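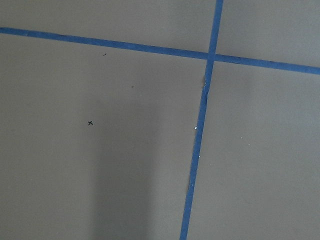
Marking out a workbench with painter's tape

Painter's tape is the cheapest way to divide up a bench or a craft table. It shows up well on a plain surface, it comes off again, and you can move a line when you change your mind. Two strips crossed in a plus give you four areas, and for most small jobs that is plenty.

The four areas don't have to match. I keep one large area for the job itself and use the smaller ones for parts, tools and anything waiting on glue. Shuk-fan Yen does her sewing repairs on a table marked the same way, with the big area on the left because she cuts left-handed.

Laying the tape

Wipe the surface and let it dry. Dust is the main reason tape lifts at the edges.

Stick down one end, pull out the full length, then lower it. Press from the middle outward with a cloth or an old plastic card. Pulling hard while you press stretches the tape, and it will creep back later.

If the lines are only there to sort things, lay them by eye. If you plan to measure from them, draw a pencil line first and check the corner with a square.

Cut the ends with a knife or scissors. Torn ends fray, and a frayed edge catches sleeves and sandpaper.

Where two strips cross there is a double thickness. You will feel it when you slide paper or thin card over it, so keep the crossing away from the spot where you write or cut - a little off center usually does it.

Looking after it

Tape picks up lint and paper fibers. A soft dry brush gets most of it off. Don't scrub with a wet sponge.

When a small piece lifts, trim it flush and put a short patch over it. When there are more than 2 patches on a strip, replace the strip.

Taking it off

Fold the end back flat over itself and pull slowly at a low angle. If it starts to split, go to the other end and work back. Any sticky residue can be rubbed with a little cooking oil on a rag, then washed off with dish soap. Try the oil in a corner first on bare wood or matte paint.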